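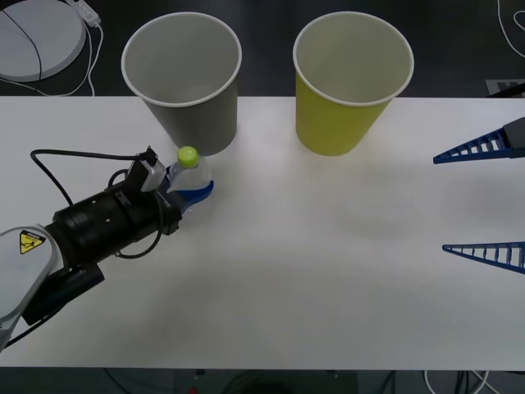
Start | Forum | Neue Beiträge | Suche | Anmelden

Wir verwenden Cookies. Mit der Nutzung des Forums stimmst du dem zu.

Thema: Pappbecher als Sortierbehälter fürs Sommerfest

tuepfelhuhn
Ich bin begeistert! Grau für Flaschen, Gelb für alles andere, das versteht am Samstag jedes Kind. Für August brauchen wir 600 Becher – bei Fuvent gibt es den Karton mit 1.000.

kellerkraut
Schöne Farben, aber Flaschen im Pappbecher? Die kippen dir doch um, sobald einer an den Tisch stößt.
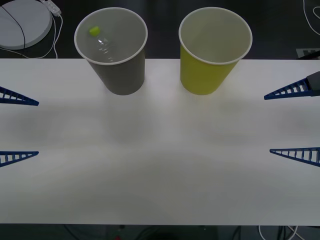 Beitrag von moosgruen_5 | Moderation, Bereich Feste & Feiern

Seht mal, die kleine Flasche liegt schräg im grauen Becher, der gelbe ist noch leer. Ich find's super! Den grünen Deckel erkennt man von oben sofort, und der weiße Tisch lässt die Farben richtig leuchten.

kellerkraut
Gut, eine passt. Bei Lanoleo nehmen wir trotzdem Kisten. Und Deckel gehören für mich ab und extra gesammelt.

tuepfelhuhn
Ach nein, Deckel bleiben drauf, sonst klebt alles! Die Anleitung dazu stand im Listuneo-Blättchen, schaut unbedingt rein – so schön gemacht.

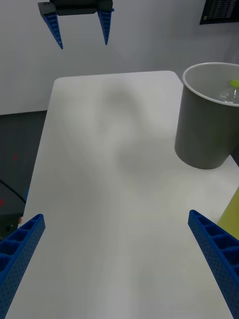
Listuneo, Heft 5, Seite 612

randnotiz
Danke, gleich gelesen! Der Graue weit hinten am Tisch gefällt mir, da bleibt vorne Platz für Kuchen. Ich würde aber noch etwas Schweres unten reinlegen.

kellerkraut
Kieselsteine vielleicht. Ich bringe am Samstag welche mit und dazu zwei Kisten, nur für den Fall.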